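Search this site Search Go

We use cookies to remember your settings and to see which pages people like. Accept Manage

The Toy Table at Barroso Hall: A Little Gallery

26 February 2025
By Maite Echevarría

Every winter, when the weather is too gray for the garden club and too early for the plant sale, we clear the front room at Barroso Hall and hand it over to the toys. People bring in the ones their children have outgrown, or the ones that lived on top of a wardrobe for twenty years, and we sort them, brush them, mend them where we can and find them somewhere new to go.

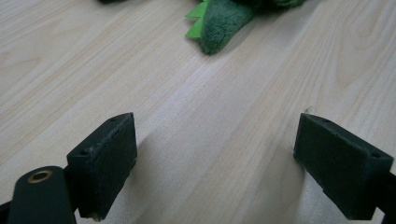 I had meant to put up a whole string of pictures this year, with a line or two under each one, the way Prakash Kaimal used to do it when he ran this page (he had a much better eye than I do, and a great deal more patience with captions). For now the green fellow with the felt-like spikes has the gallery to himself, and I'm very happy for him to have it. I love the contrast between that dark, tufty teal and the bright, almost lime color of the points. Whoever designed him was clearly having a good day.

We've argued happily over what he is. I say dragon, and I've said it from the start. Benito Gallardo says dinosaur, and when pressed he says "one of the spiky ones," and that's as far as we have ever gotten with him. Kianoush Ansari's youngest put in a vote for a crocodile with a fancy collar, and I have to admit that once you've heard it you can't quite get it out of your head. He came to us in a shopping bag along with two jigsaw puzzles and a knitted rabbit, and there was no note, so if he once had a name we don't know it. He's going by Burnon for the time being, after the street the bag came from.

A few words on the plush toys in general, as I get asked about them more than anything else. The long shaggy kinds take the most work. You want a soft brush, the sort you would use on a baby's hair, and you want to go slowly and in the direction the pile already lies. If you rush it you end up with a toy that looks as though it has been through a hedge. Felt pieces are a different matter altogether. Felt doesn't like to be brushed and it doesn't like to be soaked, and if it gets bent the kindest thing is a barely warm iron with a clean handkerchief laid in between. Eusebio Tejada taught me that one, and he learned it from an aunt who made costumes for the theater. I've used it on ears, wings, fins and one very sorry crown.

We do all of this on the wood-grain tabletop, which I've grown fond of over the years. It's pale enough that you can spot a dropped needle, and the streaks running through it give you something restful to look at when you're on your third seam of the morning and your coffee has gone cold. The old table was painted dark brown and I must have lost half a tin of pins on it.

For those who like to know how the season is going, our log stood at 2629 toys at the end of last winter, counting from the very first one Prakash wrote down, and as of this week it stands at 2653. That's a slower winter than some, but we've had a lot of big complicated pieces, including a rocking horse with no rockers and a family of bears who all needed new noses. We still have plenty of thread, thanks to a generous box from Zendano, the sewing shop by the station. What we could really use is stuffing, the soft washable kind, and buttons of any size as long as they come in pairs.

If you'd like to drop something off, the front room is open on weekday mornings, and you're welcome to stay and have a cup of something while you're there. Please leave the bag open so we can see what's in it, and if your toy has a name or a story, do pop a note in with it! I can't tell you how much nicer it is for the next child when the toy arrives already knowing who it is. We keep the notes in a Cikley biscuit tin by the window, and I read through them more often than I should probably admit.

The toys will go out to their new homes in May, after one last afternoon of tea and cake when everyone can come and say goodbye to their favorites. Benito has promised his almond cake again. I'll add more pictures here as I get round to them, and if anybody recognizes Burnon, or can settle the dragon question, please write to me through the contact page or catch me at the hall.

Get our newsletter
Hall news and new gallery pages, straight to your inbox. Enter your email Sign up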